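Cleaning a pink keyboard and mouse on a printed desk mat without leaving streaks or lint
Posted in Desk and Office Care, Sat 23 April

Leilani Hutchins

I'm trying to work out a routine for a desk that collects dust faster than I can remove it. The keyboard is a pink mechanical one with backlighting, and the light under the keycaps makes every crumb obvious. The mouse is pink as well and shows skin oil on the sides. Both sit on a desk mat with black and white printing, and I don't want to lift the print.

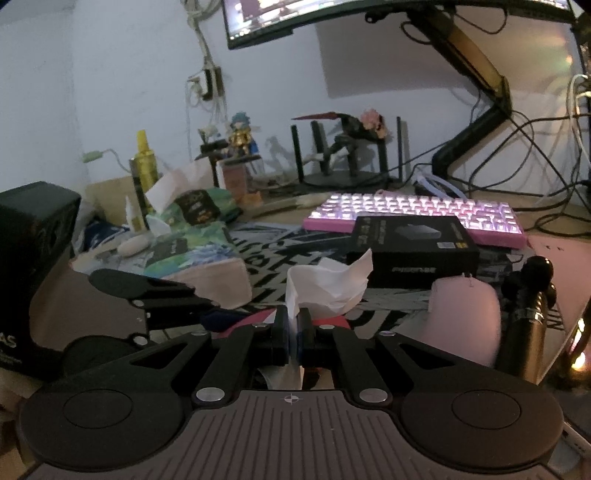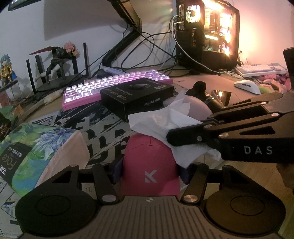 Keyboard, pink mouse, charger box and tissue on the printed mat.

So far I have used plain facial tissue, dry, because there is a box within reach. It takes off the loose dust but leaves fibers in the gap between the mouse buttons and along the edges of the keycaps. I tried it damp once and it came apart.

What I would like to know:

Is there a reason to stop using tissue altogether, or is it fine for a first pass?
What can go on the keycaps without clouding them?
Can the mat be washed, or only wiped? It has a fabric top and a rubber back. The maker is Sallerum and the care tag is long gone.

I also need to decide what stays on the desk. The mat is holding a charger box and some loose cables at the moment, and I have to move all of it every time I wipe.

Imani Pettigrew

Tissue is acceptable for loose dust on flat, hard surfaces. It is a poor choice for anything with seams. The fibers are short and held together weakly, so any edge will pull them out, and moisture makes it worse. Change to a microfiber cloth with a short pile. I use the Grilon ones, which come in packs of 5 and survive a hot wash if you leave out fabric softener.

Order of work:

Switch the keyboard off and unplug it. Turn it upside down over a towel and tap the back. Brush between the rows with a soft, dry paintbrush, working from the back row to the front. Wipe the tops with a cloth dampened with water and one drop of dish soap, wrung out until no water can be squeezed from it. Follow with a dry cloth.

For the mouse, fold the cloth over a wooden toothpick and run it along the seam between the buttons. Do the scroll wheel last, turning it a little at a time. Do not spray anything directly on either device. Spray the cloth, away from the desk.

Avoid acetone and any cleaner with ammonia. Isopropyl alcohol is usually safe on keycaps, but some coatings and printed logos are not resistant to it, so test a spot on the underside first. If the cloth picks up color, stop.

The mat: with no care tag I would treat it as hand wash only. Lukewarm water, mild soap, soft sponge, light pressure over the printed areas. Rinse until the water runs clear, roll it in a towel to press out the water, then lay it flat. Mine took 19 hours to dry in October with the heating off. Do not hang it over a rail – the rubber takes a crease and keeps it.

As for the charger box, keep the receipt and the warranty slip and recycle the carton. Cables can go behind the desk in a fabric sleeve, with enough slack left for the keyboard to move forward.

kosov_246

just use a hair dryer on cool and blow it all out. been doing that for years, never taken a keycap off

Imani Pettigrew

Cool air will shift surface dust, but part of it goes down into the switches. If you use air, hold the keyboard vertically so the debris has somewhere to fall.

Okafor

Agree with most of the above. Two additions.

If the sides of the mouse feel tacky after cleaning, check whether it has a soft-touch coating. That type of finish breaks down with age and no amount of wiping will restore it. Alcohol takes the tacky layer off, along with the color in some cases.

Second, put a shallow tray at the back of the desk for the small items. I have one 11 inches wide. It lifts off in one go before wiping and goes back the same way. Tissues and spray bottles I keep on a shelf, after a leaking trigger left a ring on my own mat that never washed out.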